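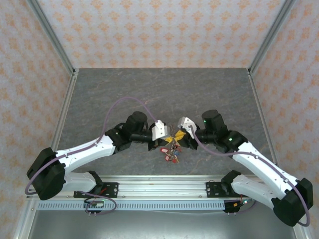

Two-arm key ring cell: Bullo fingers vs. Tukska fingers, and where to put the wrist camera

Forum > Manipulation > Grippers and End Effectors
Page 1 of 1

stallcurrent
Posted 2022-11-26

I have been comparing two sets of parallel fingers on our bimanual cell and would like comments before I order the next batch. Both arms are the same model, rail mounted, facing each other. The task is to take one split ring off a loose supply, hand it over to the other arm, and open it far enough to start a key. I don't care about cycle time yet. I care about whether the second arm gets a grasp it can use.

Set A is the Bullo finger, straight profile, flat pad. Set B is the Tukska finger, tapered, with a V groove across the pad. Same controller, same current limit, same teleoperator, 80 attempts per set.

Set A: 37 usable handovers
Set B: 53 usable handovers

"Usable" means the receiving arm holds the ring with the split accessible and the ring does not rotate when the first arm lets go. Rotation was the main failure with set A. With set B the main failure was picking two rings at once.

Questions:
1. Has anyone run the V groove at a lower current limit? I would like to keep the grip soft enough that thin rings don't deform.
2. Is it worth adding a fixed camera, or is the wrist view enough?

mid_band
Reply #1

Those two numbers aren't comparable unless you randomized the order. If you ran all of A and then all of B, the operator had 80 attempts of practice before touching set B. I would expect a good part of the gap to be that.

Also, what is the pad material? A groove in a hard pad and a groove in a soft pad are different grippers as far as I'm concerned.

stallcurrent
Reply #2

Blocks of ten, alternating, so practice should be spread over both. Pads are the stock ones from each vendor. I agree the material is a confound. I don't have a flat Tukska pad to separate the two effects.

mid_band
Reply #3

Then the title should be "stock Bullo vs. stock Tukska," and you can't say anything about the groove yet. Grind one flat. It's an afternoon of work.

Vilmos Bozsik
Reply #4

I disagree with mid_band on the practical side. If someone is buying fingers, stock against stock is the comparison they need. The mechanism can wait.

On question 1: we run a V groove at a low limit for wire forms and it works if the part seats in the groove before the controller sees contact. The trouble is the contact threshold. With the Onalside controller the default filter is slow, and by the time it reports contact the finger has already pushed past the seat. We shortened the filter in July and the double picks dropped. I can't give you a clean figure because we changed the approach speed in the same week.

On question 2, post a wrist frame. It depends on how much the supply hides itself.

stallcurrent
Reply #5

Wrist frame attached. Supply is on the vertical rod.
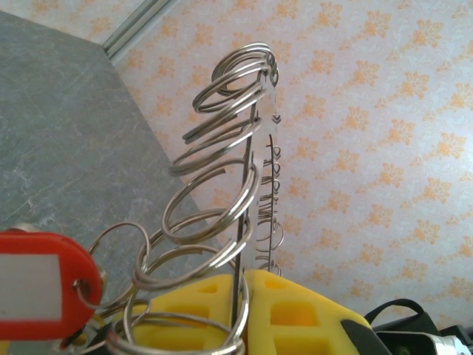

Photo: stallcurrent, wrist camera

The lens is close to the lower rings, so apparent size is useless as a cue for anything you'd want to measure. The bunch near the top of the rod is where I get most of the doubles. The loops overlap there and from this angle I can't tell which arc belongs to which ring.

Vilmos Bozsik
Reply #6

In that case the wrist view alone is not enough for choosing the ring. It is probably fine for the last bit of the approach. Note that both the rings and the strip behind them are silver, with highlights all along the curved edges. Any edge-based method will give you arcs and no instances. The row of small loops down the strip will add false candidates too.

I would mask the strip first, then worry about the fingers.

pacheco_user
Reply #7

We use the Pacheco camera on the wrist and had the same glare on polished steel. Dropping exposure helped more than changing the lens. The wallpaper on your right side is nearly white already, so you have room to go down. You'll lose some texture on the gray panel on the left, but I can't see why you would need it.

mid_band
Reply #8

Disagree on exposure. If he drops it far enough to keep the highlights on the rings, the gaps between them go dark, and the gaps are what you need for inserting a finger. Diffuse the light. A sheet of anything translucent over the lamp will do it.

pacheco_user
Reply #9

The gaps show the wallpaper. It's cream and orange. It will still be brighter than the shadow side of a ring at half the exposure. Try both, it costs nothing.

mid_band
Reply #10

Near the rod, maybe. In the bunch at the top there's hardly any gap to see through.

stallcurrent
Reply #11

I'll run both. Plan as it stands:

- one Tukska finger pair ground flat, to separate pad from groove
- shorter contact filter, approach speed unchanged
- exposure at half, then full exposure with a diffuser
- strip masked in all conditions

For the fixed camera I'm leaning toward a view from above, so that the handover gap between the two grippers is visible from the side of both wrists. The wrist cameras lose each other once the fingers are close.

Vilmos Bozsik
Reply #12

Keep the cable arcs in mind if you go overhead. A loop that stands high over the table is going to cross the view at some joint angles. We moved ours 9 degrees off the centerline and that was enough for our reach.

stallcurrent
Reply #13

Noted. The loops on mine do stand up quite high. I could tie them closer to the upper link, but then the wrist pulls at full roll.

mid_band
Reply #14

Leave the cables slack and move the camera. Post the raw attempt log with the block order when you have the ground pair in.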